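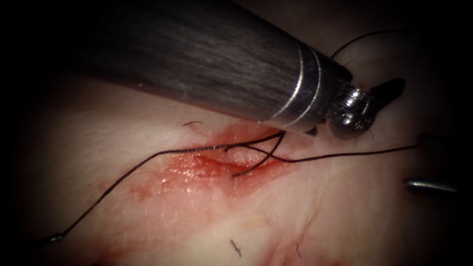 Tihomir Stoyanova thinks the whole idea of a "best" needle driver is silly, and told me so in a comment on the first version of this entry: pick the jaws for the thread, pick the controller for your hands, and stop asking for a winner. I've kept the entry anyway, but I did take the ranking table out.

Needle driver comparison (robotic)

A needle driver comparison is a bench trial in which two or more robotic instruments are made to do the same suturing work, so that the differences in jaws, wrist, camera and controller show up side by side. On the Ulum bench, where I do mine, it nearly always means two arms working over a cut in a tissue pad, with a braided black thread and a curved needle. Other benches use foam or peg boards. I like those fine for a first afternoon, but foam forgives a lot, and a peg has never once slipped out of my jaws the way a needle does.

Last revised December 14, 2024.

Jaws

Most of the arguing is about jaws, so I'll start there. There are two broad families. A dedicated needle driver has short, stiff jaws that clamp hard and hold a curved needle without letting it roll. A grasper has a gentler bite and is kinder to whatever you pick up with it, and you can sew with one if you're patient (I'm not, very). The usual setup is a driver on the dominant side and a grasper or a second driver on the other.

The Obradović driver is the one I've used the longest. It closes firmly, and the last bit of travel feels slow from the console, which bugs some people and suits me. I did 100 needle pickups with it in April and the misses were mostly at steep angles, when the needle was lying nearly flat and I came down on it from straight above. Rolling the wrist first fixed that. I should have been rolling the wrist all along, but you get lazy when the easy ones keep working.

Thread is a different story. Hard jaws are rough on braided suture, and if you grab the working length a few times in the same spot it starts to fuzz. Once it's fuzzy the loops catch on each other, and you'll be blaming the controller for something the jaws did ten minutes ago! Grab near the tail if you can.

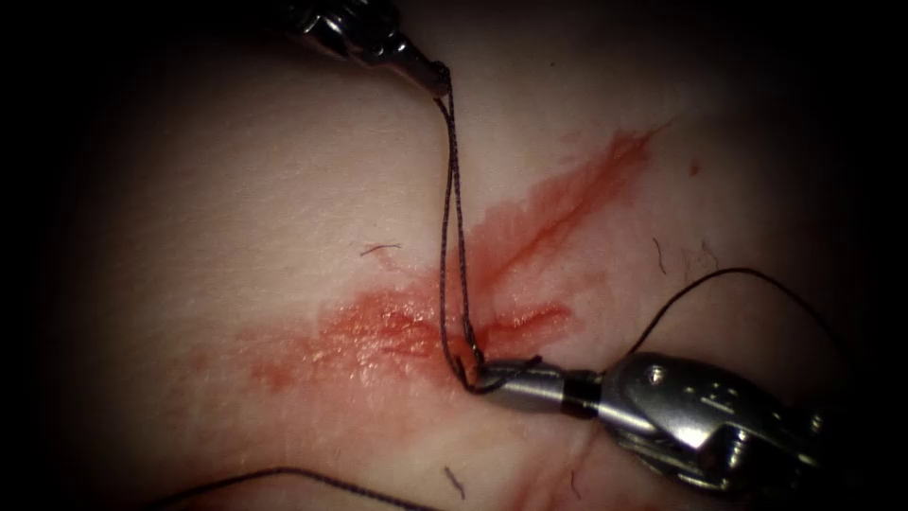 Tension is the other half of it. When two instruments share a strand, whatever one does is passed straight along to the other, and a driver with any slop in its cable drive will give itself away here long before it does in a pickup test. What I look for is drift: I park both arms with a strand held between them, take my hands off, and see if the strand goes slack. The Obradović holds. An older pair I borrowed sagged every time, very slowly, like somebody letting out a sigh.

Wrists

A wrist is judged by how far it bends and by how it behaves near the end of that bend. Nearly every instrument is pleasant in the middle of its range. Push one close to its limit and you may get a little jump as the cables reload, and if that happens while the needle is halfway through the tissue it will widen the hole. I test it with the same awkward stitch each time, placed so the wrist has to fold back toward the shaft. It's a mean stitch. I have skipped it on days when I was tired, and I regretted it later when the notes had a hole in them.

Keep the two wrists apart if you can help it. They're bulky compared with the jaws, and close together over a short incision they end up knocking housings.

Cameras

For the cameras I've settled on a fixed Roltel set at a working distance of 175 mm, plus a small one riding at the wrist. They're good at completely different things, and I'd hate to give up either!

The fixed view is the one to sew by. You get both instruments and the lie of the thread, the pale surface gives the black suture plenty of contrast, and it doesn't move when you do. Its weak point is depth. Hovering just above a strand and touching it look the same for longer than you'd like, and shadows are what I go by. Light matters more than resolution, too: the middle of the field is bright, the corners drop off to nearly nothing, and a tail of thread that wanders out there might as well be gone.

The wrist view is for looking at the bite. It comes in behind the jaws, so you see what they're closing on, though the shaft takes up a good piece of the lower picture and blurs into a dark lump. Trying to tie a knot from the wrist view alone made me slightly seasick. I've met people who love it. 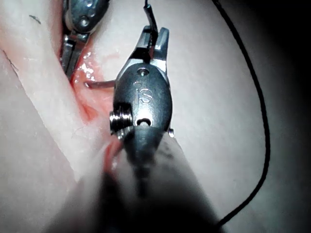

My habit now is to steer by the fixed camera and glance at the wrist feed when I'm about to close on something. Anyone comparing cameras should write down which feed the operator was looking at, and when. My early notes don't say, and so I can't do much with them now.

Controllers

The Brundeck controller is what the Ulum bench runs by default. It scales hand motion down and filters tremor, and both can be changed between runs. Heavier scaling makes needle placement calmer and knot tying miserable, as you spend your life clutching, recentering and clutching again. I leave the scaling at a middle setting for everything and accept that it's perfect for neither.

Filtering is sneakier. Turn it up and the tips look lovely and steady, and the whole thing lags just enough that you overshoot. Beginners tend to like a lot of filtering. I did too. If you swap the controller, give yourself a good long warmup before you log anything, or you'll end up measuring how well you remember the old one.

Scoring

I've tried a few ways of scoring and I'm not in love with any of them. Time per stitch is easy to record and rewards sloppy work. Dropped needles are a decent number for comparing jaws. For knots I just pull on them and see if they give, and write yes or no. The log stands at 742 attempts as of this revision, all of them mine, which is a real limit: a log with one pair of hands in it tells you about those hands. Stoyanova has promised to run the awkward stitch with the Brundeck filter off, and those results will go in their own section.

See also: suture loop management; motion scaling; cable drive wear; tissue pads, storage of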